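Section 3: Adjusting and Caring for Your Tandell Cuff Bracelet

1. Warm the cuff in your hands before the first fitting.

2. Slide it over the narrow side of your wrist, opening first.

3. Press both ends gently until the gap is 2 fingers wide.

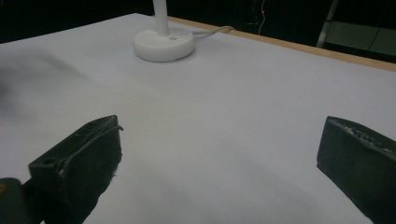 4. Leave the cuff at that setting. Opening and closing it every day weakens the metal.

Caution: Do not use pliers – they mark the plating and void the Tandell warranty.

Cleaning

5. Wipe with the dry Bumero cloth after wear.
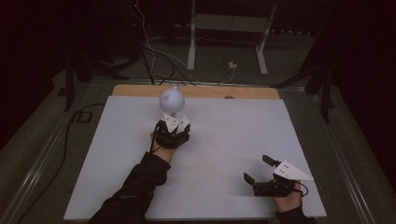

6. For dull spots, use mild soap and water, then dry fully.

Note: Plating is covered for 12 months. For refits, write to Gwenllian Prydderch at the Prillirton workshop.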